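### 4.2 Open-day demonstration

The simulated dish rack task was shown to the public at the Tirken open day in December. Visitors watched it on a large screen next to the operator's desk. The session ran for 150 minutes with one break, and 453 people signed in at the door. We used the same scene, hand model and controller settings as in Section 3. Each run was started by hand, and the presenter gave a short spoken introduction before the first one.

We chose the rack task over the drawer task because visitors at the earlier Drarkham visit had found the drawer hard to follow from a distance. A cup and a rack needed little introduction. Figure 2 shows the hand near the top rail of the rack, with the cup on its side on the upper tier.

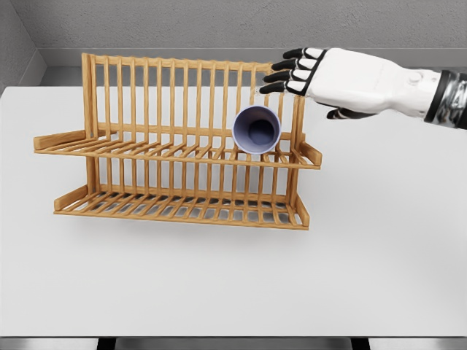

**Figure 2.** Simulated rack task. The fingertips are not in contact with the cup or the rack.

Liapis remarked after the session that a viewer who sees only the screen has no way to judge how hard the hand is pressing, and asked for a force readout beside the main view. Several written comments made the same request. One asked whether a real cup would slide on the slats in the same way as the simulated one, a question we had not prepared for.

We added the readout for the second part of the session. It covered the final 20 runs and displayed one value per finger, updated 2 times per second. The slow update rate kept the numbers readable from the back of the room. Comments from the two parts were stored separately and are compared in Section 4.3.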